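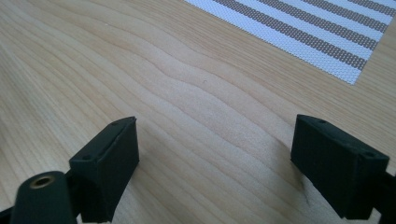 Gripper open over the table, striped placemat at top right.

Household Tips: Recording Table Chores for a Learning System

Plenty of programs now want ordinary homes to record chores so a machine can learn them. Tarigan and Revance both have sign-up pages, and both make it sound like easy money. I have my doubts about what the machine gets out of it, but if you're going to do it, you may as well hand in recordings somebody can use.

Wipe the table first, then dry it with a tea towel. A pale timber top throws back a lot of light, so pull the blind halfway if the middle looks washed out.

Pick a spot for the placemat and leave it there for the first 17 runs. Then shift it. The Prinex guide says to move things "naturally" between runs, and I've never worked out what that means. I turn the mat a bit and slide it a hand's width.

Check the screws on the finger pads before you start. Two minutes with a hex key is cheaper than an afternoon of wobbly grips.

Start each run with the fingers open and go slowly. Speeding up because you're bored shows in the recording, and I'm not convinced the software can tell boredom from skill.

Keep your fumbles in a separate folder. Emodell's sales page claims the system learns from mistakes as well. Maybe so, but I'd want to see it set a table before I believed it.

Stop after roughly four batches. Your wrist will be sore and your placements will all start to look the same.
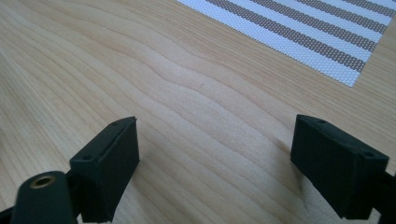 Do I need to record in more than one room?
Most programs will accept a single room, but a system trained on one kitchen table is likely to be good at one kitchen table. If you can be bothered, do a batch on the laundry bench and another on the desk, and label them by surface. Don't count on being paid extra for it.

Charge the gear overnight and copy the files off before you wipe the card.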